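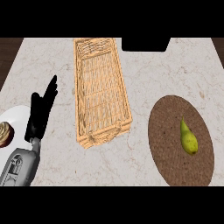 How to compare a policy's simulator score with its real score

This page explains how we check whether a tabletop pick-and-place policy that does well in simulation will also do well on the real arm. It covers the Henano task set, the scoring script and the plot we use at the end. You will need a trained policy, a working copy of the Moten simulator and access to a real arm for at least two days.

If you only want to know whether your policy runs, use the smoke test on the Potcombe page instead.

What you are measuring

The question is whether the simulator puts policies in the same order as the real table does. The two scores do not have to match. A policy that gets a high score in Moten and a lower one on the real arm is still useful to us, as long as the policies below it in Moten are also below it on the real arm.

For this reason you need several checkpoints. We use 5, taken at even steps through training, including one early enough that it fails most of the time. If all your checkpoints are good, the ordering will be mostly noise.

Step 1. Fix the task list

A task is a start layout plus one written instruction, such as "put the pear in the basket". Keep the layout, the instruction and the success rule together in one file. Do not edit the wording between the simulator runs and the real runs. We once changed "basket" to "wicker basket" halfway through and had to throw away a morning of real trials.

Include at least one other object that the instruction does not mention. In the pear task, a small cupcake-like item on a white plate does this job. Without it, a policy that ignores the words and goes for whatever it can find will score the same as one that follows them.

Step 2. Match the starting pose

Set the simulated arm to the same joint angles as the real one at the start of each episode. Then save one view from the simulated camera and one from the real camera and lay them over each other at half strength. The table edges should line up first. After that, check the container, then the target object.

Small errors in the table texture made little difference in our runs. Errors in camera height made a large one. If you only have time to fix one thing, fix the camera.

Step 3. Run the simulator episodes

Start the batch with a fixed seed list. Our full run was 1,213 episodes across all the checkpoints. Shift the target object and the container slightly at the start of each episode, within the limits given in the task file.

Count an episode as a success only if the target object is inside the container and the hand has let go of it when time runs out. Touching the object is logged separately. Keep that column. Early checkpoints often reach the object and never lift it, and the touch rate will tell them apart when the success rate is zero for both.

Step 4. Run the real episodes

Real trials are slow, so use fewer of them. We did 337. Mix the checkpoints together in a shuffled order and hide their names from the person resetting the table. Running all of one checkpoint in the morning and another in the afternoon lets the change in daylight get into your result.

Write down any trial stopped for safety as a failure. Do not repeat it.

Step 5. Score and plot

Run the Debnath script on both logs. It gives a rank correlation and a table of paired success rates. Plot simulator success along the bottom and real success up the side, with one point per checkpoint and error bars on both.

Check the single-task plots too. In our results the overall ordering was the same in both settings, but two neighbouring checkpoints swapped places on the tasks that end in a deep container. We think the simulated contact is too forgiving at the rim. We have not tested that yet.

Common problems

The simulator score is zero for every checkpoint. Check the action scaling before anything else, then the order of the finger joints.

The object jumps when the hand closes. Lower the simulation time step. Halving it cured this for 159 of our logged episodes when we replayed them, at the cost of a much longer run.

The real score is higher than the simulator score. This is allowed. Check that the success rule is the same on both sides, and if it is, report the numbers as they are.

Last changed Sun 5 July. The task files for drawers and lids will be added in August.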